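Home | Reviews | Training Gear | Club News | Fixtures | Contact

Bakker Drornano 3615 soccer rebounder: a season and a half in the backyard

May 7, 2018

We bought the Drornano last fall, when my daughter moved up an age group and started playing centre midfield. Her coach at Mistville wanted her working on her first touch at home, and the garage door had taken enough of a beating. I had promised a few parents from the team I would write something up once it had been through a winter, so I've put it all down in one place.

There are several rebounders in the Drornano line. Ours is the 3615, the larger of the two adjustable ones. It cost $698 before tax from Nolel, who had it in stock when the bigger sporting goods stores didn't. That is a lot of money for a net on a frame. You can get a basic one for much less, and I'll come to whether you should.

What you get

It arrives in one long carton that needs two people to move. Inside are the frame tubes, the net, a bag of elastic loops, four ground stakes, two rear braces and the instructions. The tubes are powder-coated steel and push together with spring buttons. The net is a tight knotted weave, heavier than the one on the cheap rebounder we had before.

The instructions are a single folded sheet and the drawings are small. Step 4 shows the rear braces the wrong way around, so if you follow it exactly the angle adjustment won't lock. We had it together and apart again before we worked that out. Allow an afternoon the first time. Stringing the net is the slow part – you start at the corners, then the middle of each side, then fill in. If you go around in order you will run out of stretch by the last side.

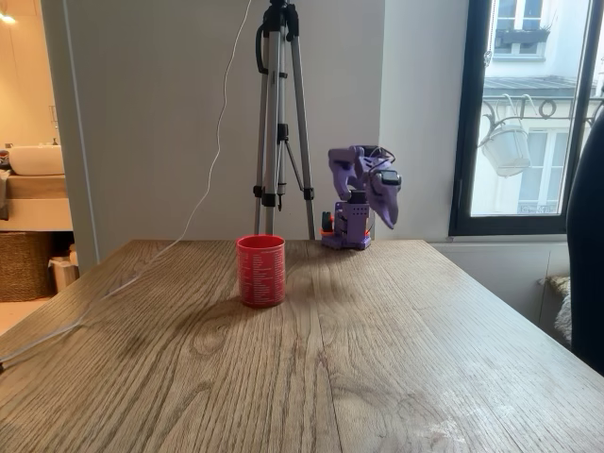 Once it is up, it stays up. The frame has some give when a ball hits the top bar but it hasn't bent, and none of the spring buttons has popped out in use. On grass with all four stakes in, it doesn't creep backwards. On the driveway it does, and you need a sandbag over each rear foot. Bakker sells bags made for it, but we filled two old duffels with play sand and they do the job.

How it plays

The angle adjusts through five positions. The most upright one gives a firm return along the ground, which is what she uses most for passing. The ball comes back a little slower than it went in and fairly true as long as it hits the centre half of the net. Out near the edges it kicks to the side. I don't mind that much, as a bad return gets her feet moving, but a younger player may find it frustrating.

The two middle positions send the ball up at thigh to chest height. These are the best thing about it. She can volley, take it down, turn and play it again without anyone serving to her. Chest control was a weak spot last season and her coach has remarked on it since without being asked.

The flattest position is meant for headers and goalkeeper work. We have barely touched it. A friend's son who plays in goal tried it for high catches and said it was good, though he is fourteen and hits the ball a lot harder than she does.

It is quieter than I expected. There is a thud from the net and a rattle from the frame, and the rattle is mostly the lower brace. A wrap of hockey tape where the brace meets the upright took care of most of it. The neighbours haven't complained. We are about 500 metres from the club field, so they are used to soccer noise in any case.

Weather and wear

We left it out until December, which was later than we should have. The frame had a bit of rust starting at two of the joins where the coating had chipped during assembly. I sanded those back and touched them up with black paint and they haven't come back so far. The net showed no sagging when we put it up again this spring. It had been rolled in the garage with the elastics still on.

The elastics are the part that wears. Three had frayed by the end of fall and one snapped in the cold. There are a few spares in the bag, and Nolel sells more in packs, but they should have included a full second set at this price. I'd suggest writing down which colour goes on which side, as the side loops are slightly shorter than the top ones and they look the same once they're dirty.

Taking it down for storage is easier than putting it up. You can leave the net on, pull the braces and fold the two halves together. Folded, it stands against a wall and takes up less depth than a bicycle. I would not call it portable. One of the other parents asked about bringing it to practice, and after we had loaded it once into the back of the van we didn't do it again.

Customer service

I wrote to Bakker about the brace drawing and a missing end cap. They answered in four days, posted the cap at no charge and said the sheet was being redone. I haven't seen the new one. The warranty covers the frame for two years and the net for one, and the elastics aren't covered at all.
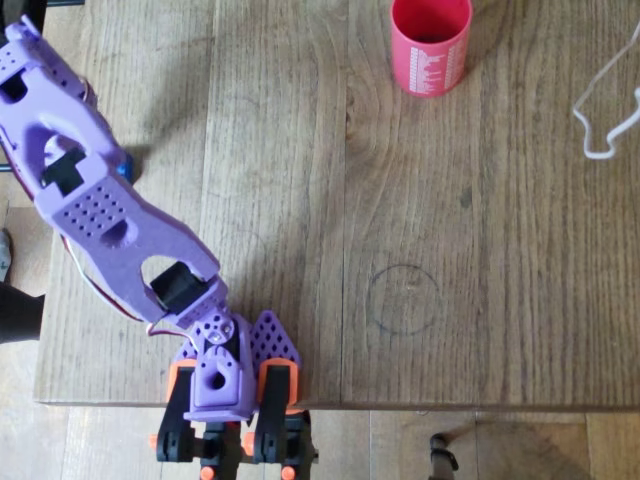
Who should buy it

If your kid is under ten or plays one season a year, get a cheaper one. The small fixed-angle nets do ground passes well enough, and at that age the ball isn't hit hard enough to trouble the frame. Ours lasted two summers before a corner weld let go.

For a player who is out there most evenings, the 3615 is worth looking at. It has held up to daily use, the middle angles are useful, and it should still suit her as she gets stronger. A solid wall at the school is free and gives a truer return on the ground, so if you live near one, try that for a month first. A wall won't give you anything in the air, though.

Good: stiff frame, quality net, the chest-height returns.

Not so good: price, elastics, instructions, weight.

I'd give it four out of five. It would be four and a half with a proper set of spare elastics in the box. Nolel usually marks down its training gear at the end of the outdoor season, so if you can wait until fall it may be worth asking them.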